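Thursday, after 9 at night

Two hours this morning on the draft good practice sheet and I came out of it less convinced than I went in. Fukoler wants every team on the project to sign off on it before the end of April. Four pages, plain type, a box for initials at the bottom of each. I have initialed a lot of boxes in my life and I'm not sure one of them ever kept a block from falling on the floor.

The rule we fought over is the one about what counts as a finished run. The sheet says a run is successful "when the target object has reached its intended position." Fine. Reached it and then what? Does the gripper have to let go? Does it have to back off? How long does the thing have to stay put before we believe it? I asked all this in March, in writing, and got a thumbs up.

So at the moment two people can look at the same run and score it differently, and both can point at the sheet. I know this because I pulled the scoring log from the Tiltby runs before lunch. It has 1,163 entries, all in simulation. In 66 of them the first scorer and the second scorer disagree. People upstairs think that is a small number. I think it is small because the second scorer can see what the first one put down. Take that away and let's see.

Spent the early afternoon back in the block tasks. I wanted to look at real cases with the draft open next to me and see which line would apply at any given moment. I stopped one with the purple block still between the fingers, lined up with the beige one, the blue one at the far end. By the position rule you could pass that right there. By the release rule, which is on page 3 and doesn't mention page 1, you couldn't. And neither page has a word about other pieces lying nearby, like the pink one off to the side. Is it part of the task? Is touching it a fault? Depends who you ask, and I don't want a standard that depends who you ask.

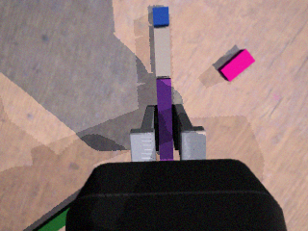 Oksana Kravchuk wrote back at 3:40 that I was asking the sheet to do a job it was never meant for, that a rule with a clause for every stray piece would run to forty pages and get read by no one, and that if scorers disagreed they should talk to each other like adults. She has a point about the forty pages. I don't buy the part about talking. When scorers talk, the one who has been here longest wins, and then we write down that they agreed.

I answered with three lines I'd be willing to sign. State before the run which objects belong to it. Don't score until the fingers are open and clear. Second scorer works blind. She said the first two were fine and the third would double the hours. Maybe it would. I didn't have a number for her and I should have.

Then the call with Romaniuk at four. They want to put "certified to good practice" on their page once the sheet is signed. Certified by whom? It's our own sheet! We write it, we score against it, we initial it. I said so, probably with too much edge, and there was a long quiet – then somebody moved us on to the color of the cover. I'd like to think the word will get dropped. I'd bet against it.

The other thing that bugs me is how fast everybody slides from the simulated runs to the real arm. Page 2 says a task that meets the threshold in simulation "may be considered ready for transfer." May be considered by who, and what's the threshold? It's left blank. There's an actual underline there with nothing on it. I'd sooner see a bad number than a blank one. A bad number you can argue with. I wrote that in the margin, and also that floor friction and lighting in the sim ought to be written down for each batch, because right now the settings live in one person's head at Handosstead and he goes on leave soon.

Remedios Quintana wants to sit with me tomorrow and go through my margin notes. She liked the sheet last week and told everyone so, which makes me nervous, but she asked good questions today and didn't try to hurry me. I'll bring the 66 with me, sorted by which page each scorer was leaning on. I got through almost a third of them before I had to stop. So far it is mostly page 1 against page 3, with a few I can't explain by any page.

Haven't initialed anything. Leftover soup for dinner, standing up. Need to call about the car.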